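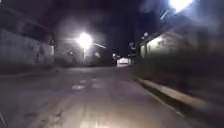

Narine pauses night runs of Duan delivery robots after braking fault

Sat 18 January
By the Narine press office

Narine has stopped all night runs of its Duan delivery robots in Rotgate after one of them failed to brake for a parked van. No one was hurt. The van had a dented rear door and its owner has been paid for the repair.

The fault was in the forward sensor. Glare from street lamps on a dark road caused it to drop readings for 2 seconds at a time, and the robot kept moving when it should have stopped. Engineers found the same gap in the logs of 66 other night trips. None of those trips ended in a collision.

The Duan fleet has 70 robots and has worked in Rotgate since August. Day service continues as normal. Night orders will be carried by staff drivers at no extra cost.

A software change now makes the robot stop whenever readings are lost. Nundar, the outside test lab, will check the change on closed streets after dark before night runs start again. Narine has not set a date for this - the lab's report will be published first.

Residents who have seen a robot fail to stop can report it through the Rotgate service page.

Comments (3)

rotgate_resident: One went through the stop line on my street in the fall. I did report it. Never got a reply.

K973: Why did it take a dented van to look at the logs?

milkround: Will the drivers still come after midnight?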